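Why Does a Mattress Push Back?

Lie down on a mattress and something odd happens, though you have probably stopped noticing. You sink a little. Then you stop sinking. Something in there has decided you've gone far enough.

If you weigh as much as a big dog, the mattress has to hold up one big dog's worth of you, all night, without complaining. Grown-ups can't sit through a school concert that way.

What's inside

Most mattresses are filled with springs, foam, or a bit of both.

A spring is a piece of wire wound into a curl. Squash it and it tries to get back to the shape it was. Mattress springs sit in rows, and a large mattress can have a lot of them. The Nordin, which my own back has known for years, has 1,105, according to the leaflet that came with it. I have not checked. Each spring only has to carry a small piece of you, so your heel gets a few and your bottom gets rather more.

Foam works another way. Look closely at a kitchen sponge and you'll see it's mostly holes. Foam is like that, with bubbles so small you may need a magnifying glass. When you lie down, the walls of the bubbles bend and some of the air is squeezed out. When you get up, the walls straighten and air creeps back in. Some foam takes its time over this. Press your hand into slow foam and the handprint stays for a moment, as if the mattress were thinking about it.

Soft or hard?

People argue about this a great deal, usually in shops, usually while lying down in their coats.

If a mattress is too hard, your shoulders and hips do all the work and the rest of you hangs in between like a badly built bridge. If it's too soft, your middle sags and you wake up shaped like a banana. Most people want something in the middle, and no two people agree where the middle is.

Jozef Van Dijk, who sold mattresses for 44 years and taught me most of what's on this page, used to let customers lie still for up to 7 minutes before he would talk to them. Plenty of them fell asleep. He counted those as sales.

What the headboard is for

Long ago, bedrooms were cold and walls were colder. A board at the end of the bed helped keep chilly air off the sleeper's head. These days it mostly saves your pillow from dropping down the back, and your skull from meeting the wall when you sit up to read. Padded ones, covered in cloth, are kinder to skulls.
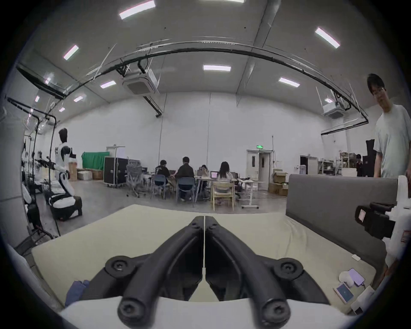 Beds also collect things. A flat, soft place at knee height is very hard to walk past with your hands full, so down goes the phone, then the charger, then a card you were supposed to give to somebody. A mattress doesn't mind. It treats a phone exactly as it treats you, only the phone is so light that it hardly sinks at all.

Try it yourself

You need a bed, a coin, a heavy book, and permission.

Put the coin on the mattress. Look from the side, with your eyes level with the top. Can you see a dip? Probably not. Now try the book lying flat. Then stand the same book on its end and hold it steady with one finger.

It should sink deeper standing up. The book hasn't gained any weight - it is pressing all its weight on a smaller patch. Your knees do the same when you kneel on a bed, and that's why they go in so much farther than your back does.

Jumping on the bed is also an experiment, but people have done it already and the results are known.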